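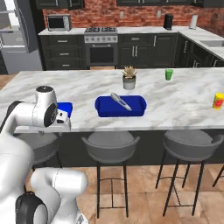
Tickets to a taping of The Oyelaran Hour are free, but you have to ask for them in the right way and at the right time. The show tapes at Botau Studios in Fukis, and most episodes have one celebrity interview, one musical guest and a cooking segment. The cooking segment is what a lot of people write in about. If you like to watch a famous guest try to make dinner at a big island with a grey and white marble top, ask for a seat on the kitchen side when you fill in the form. The steps are below, in the order you need to do them.

Step 1. Make an account with Rullau

All tickets go through the Rullau website. The studio does not hand them out at the door and does not take requests by phone. Use your full legal name, as it appears on your ID, because the name on the ticket gets checked. Use an email address you look at every day. If you already have an account from another show, you can use the same one.

Step 2. Pick your dates

New dates go up on the first working day of each month, usually in the morning. August dates were gone by lunchtime, so it helps to log in early. You can ask for up to 17 dates in a season, but you will only be given one. Guests are not listed when the dates go up. Their names get added a week or so before the taping, and they can change after that. If you only want to go for one particular star, wait for the names and join the standby list instead (see Step 5).

Step 3. Fill in the request form

The form asks how many seats you want, whether you have been before and whether anyone in your group uses a wheelchair or needs an aisle seat. There is a box at the bottom for other requests. Write "kitchen side" in it if that is what you want. They don't promise it, but the ushers do get the list.

Everyone in the group has to be at least 15, and anyone under 18 needs an adult with them. Put the real ages in. The ushers will turn away a whole group over one wrong birthday.

Step 4. Confirm

If you get seats, you will receive an email with a green Confirm button. You have 2 days to click it. After that the seats go back in the pool and you have to start again with a new date. Check your junk folder.

Print the ticket or save it to your phone. The reception at the studio doors is poor, so don't count on loading it there.

Step 5. If you don't get seats

Join the standby list from the same page. The studio holds 200 people and there are nearly always a few no-shows. Standby numbers are given out at the side door on Mill Lane, starting when the main line opens. A low number is a fair chance. A high one is a long afternoon for nothing, and you may want to go and get a coffee instead.

Step 6. On the day

Arrive an hour before the time on your ticket. Bring photo ID for every adult. Leave large bags at home, as there is no coat check. Phones go into a sealed pouch that you keep on your lap, and an usher opens it on your way out.

Wear plain, solid colours. White shirts and big logos will get you moved to the back row. Bring a sweater even in summer, because the air conditioning is set for the stage lights and the seats get cold.

There is one break, between the interview and the cooking segment, and it's your only chance to use the washroom. If you leave at any other time you won't be let back in until the cameras stop.

Guests don't usually come out to meet the audience afterward. Autographs are not allowed inside the building, and security will ask you to move along if you wait by the parking lot gate.

Last updated 4 Sep 2023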